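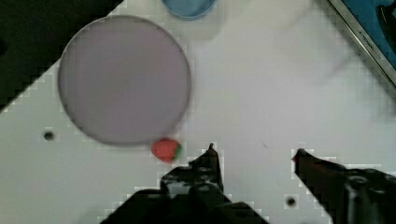 Lists > Tabletop Practice > Messages > Re: draft rules for scene setup, section on reset

Hello everyone, and thank you for the many replies to the September draft, which I have been reading over far too much tea. I want to start with the clearance rule, as it got the most mail by a long way. The draft says that nothing may be set down touching anything else unless the task card calls for it, and I still think this is a kind rule to the people doing the scoring. Take a strawberry lying right up by the rim of a plate, with the fingers coming in spread wide on one side of it. Does the card mean that strawberry to go on the plate? Is a nudge against the rim a fault or just bad luck? Two good scorers at Hamer gave me two different answers, and I could see the sense in both of them.

Now to the point that came in from the Nallomton site, quoted here so we all have the same words in front of us:

> The reset section asks us to put every object back on its mark
> before each run. We logged 1,561 runs over the summer and the
> resets ate more of our time than the runs did. Could the rule
> allow a "free" layout, where things may lie where they ended up,
> as long as the card is still possible? Also, does the keep-out
> line apply to big items such as the oven, or only to the small
> food pieces? Our people read it both ways.

Good questions, both! On the first I am happy to give way. A free layout is fine by me, provided the operator says so on the run sheet before starting and the scorer has a view from overhead.

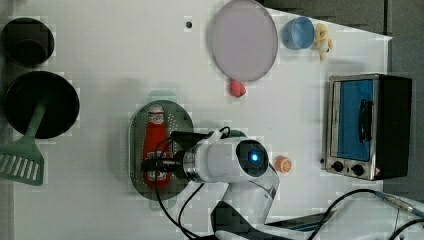
Page last changed: September, 4:10 p.m. (minor wording)

On the second, my reading is that the keep-out line covers everything the arm could strike, large or small. A toaster oven on the right-hand side takes up a good deal of room, and so does a frying pan with a spatula lying across it. I'd also like cables to be named in the rule — they loop down from the gripper right where the work is going on, and the old Disari sheet that we borrowed from never mentions them. My suggestion is 70 millimeters between any large item and the planned path, measured with the gripper open. If somebody has a better number I will gladly take it.

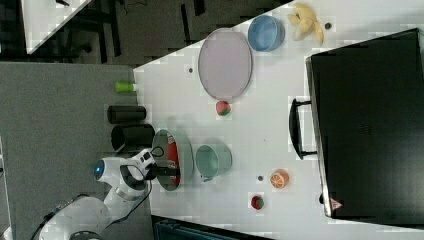 Large case on the table, gripper at the gray plate.

Cases are the other thing I would like settled. The draft lists "task objects" and "fixtures," and a hard-shell case fits neither one very well. I propose a third heading, "large obstacles," with a line on the sheet for where the case sits and which way its handle faces. Containers on the floor beside the table would go under "surroundings," and I don't think they need a measurement.

Please send changes to me or to the list, whichever is easier for you. Hartono has offered to print the next version, and they need the text to fit on one sheet, so do be gentle with the footnotes.

Warmly,
Naomi Lyimo

3 replies · 12 shares

We use cookies to keep you signed in to the list archive. Accept | Settings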